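Why does white turn gray when you aren't looking?

I have a challenge for you before we start. Find something white. A wall is good, or a pillow, or the side of the fridge. Now ask yourself what color it is. Easy, right? White!

Okay, now stare at it for 20 seconds and ask again. Look at the corners, and the places where one white thing meets another white thing. I bet you'll find some gray in there, and maybe a tiny bit of yellow or green too. The first time I tried it I was supposed to be painting a snowman for my art class at Mamthorpe, and I got so interested in the wall that I never finished the snowman.

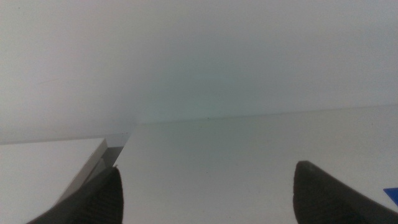 White things bounce back almost all the light that lands on them. If lots of light lands on a white tabletop, lots of light bounces into your eyes, and it looks bright. If something gets in the way of the light, less of it bounces back, and you see gray. Same table, same paint, less light! So when you draw a white box on white paper, you don't need a white crayon at all. You need a gray one for the shady sides.

Your brain is a bit sneaky about all of it. It knows the wall is white, so it tells you "white" and hides the gray from you. Painters spend years learning to ignore their brains (I'm still working on it).

Color works in nearly the same way, only pickier. Sunlight and most lamp light is a mix of lots of colors. Blue paper soaks up a lot of the other colors in the mix and sends mostly blue back to you.
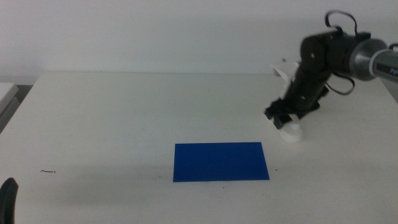

Try it yourself with one sheet of bright paper and a white table. Put the paper down flat and look for a minute. Doesn't the color seem extra strong? Now move it onto something dark or something with a busy pattern, and see if it still jumps out at you. Then stand a white card next to the paper, so the two make a corner of 90 degrees, and shine a lamp on the paper. You may catch a faint glow of color on the card, which is light that hit the paper first and bounced again!

Markers are fun for a different reason. When you color a big patch, some strokes overlap and some miss each other. Two layers of ink look darker than one, and wherever there's a gap the white peeks through. If the thing you're coloring is bumpy, you get even more streaks.

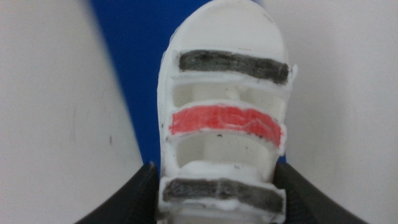

Streaky red and dark bars with white showing at the edges.

If you want fewer streaks, color all in one direction and go slowly, and let the first layer dry before you add another. I like the streaks, so I usually leave mine in.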